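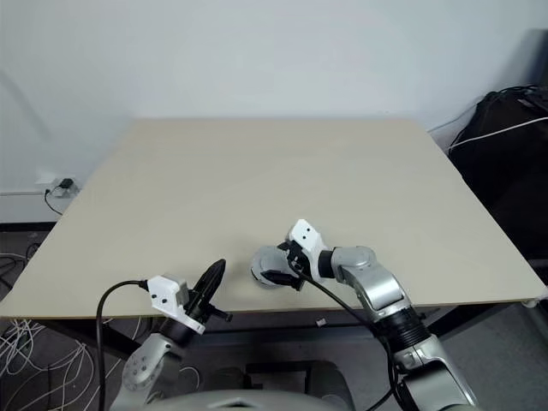 Big table, white wall, bare top. Day one!

Forum: Rooms and Furniture > Tables and Desks
Thread: Finally cleared the big table and I want to keep it this way

pebblejar
Posts: 300
I have wanted a big bare table for as long as I've had a place to put one, and now I have it! Pale beige top, smooth, pushed right up against a white wall, and for once there's nothing on it. No mail, no mugs, no tape measure. I keep walking past just to look (and yes, I've run my hand across it more than once).

It's the Rostwood one, the long rectangle. Paid 651 for it last June and it spent the whole time since under piles of stuff. What I'd love to hear is how the rest of you keep a work table clear after the first week. Also, wall or middle of the room? I went with the wall and I'm really happy with it, but I could be talked into moving it.

dovetail_dan
Posts: 3099
Congrats, that's a lovely calm color. But pull it out from the wall! A table that size wants people on all sides. I had mine against the wall for years and the back third was just a shelf. Anything I couldn't reach easily stayed there until it grew roots.

mossy_oat
Against the wall is fine, Dan. You say this in every table thread. If the room is narrow you lose your whole walkway, and then you're bumping a hip on the corner every time you carry something through. Mine has been on the wall since we moved in and I fold sheets on it, cut fabric, wrap presents, all of it.

dovetail_dan
I say it in every table thread and I'm right in every table thread.

pebblejar
Ha, okay. It's not a narrow room so I could try it. My worry is the cords. Right now the outlet is behind it and I'd hate to have something running across the floor.

kettleblack22
Is that top oiled or sealed? Pale tops show everything. I had a light one from Jetmont and one ring from a coffee cup drove me nuts until I bought a big felt mat. Then I had a nice table I never saw. So, coasters from day one!!

pebblejar
Sealed, as far as I know. The leaflet said damp cloth, mild soap, no scrubbing pads. I've been using an old T-shirt and it comes up great.

mossy_oat
Old T-shirts are the best, better than any cloth I've paid for.

For keeping it clear, I put a tray by the door for mail and keys. Before that everything landed on the table the second I came in. And I wipe it every night even if I didn't use it. You can't wipe a table with junk on it, so the junk has to go somewhere.

linenandlead
I'm going to be the odd one out. I don't think a big table should be bare! I want a lamp on it and a bowl and whatever I'm in the middle of. I did the clear-it-every-night thing for a while and spent so much time setting my puzzle stuff back out that I quit doing puzzles.

kettleblack22
Puzzle board that slides under the couch. I have the Clondus one, fits the 600 piece ones with room to sort. The bigger ones hang off the side a bit.

linenandlead
Ooh. I'm looking that up.

dovetail_dan
Linen has a point though. Leave one end for the current project and keep the rest clear. I mark mine off with a strip of masking tape.

pebblejar
I like the one end idea a lot. Going to try the tray too, there's a spot for it next to the coat hooks. And Dan, I'll pull it out this weekend and live with it for a bit before I decide. Will post again once I've tried both.

mossy_oat
Measure your walkway first!

pebblejar
Edit, 10th February: pulled out, and the cord reaches if I run it down the leg. Still bare except for one coaster. Dan, it does feel bigger. Mossy, I did bump my hip.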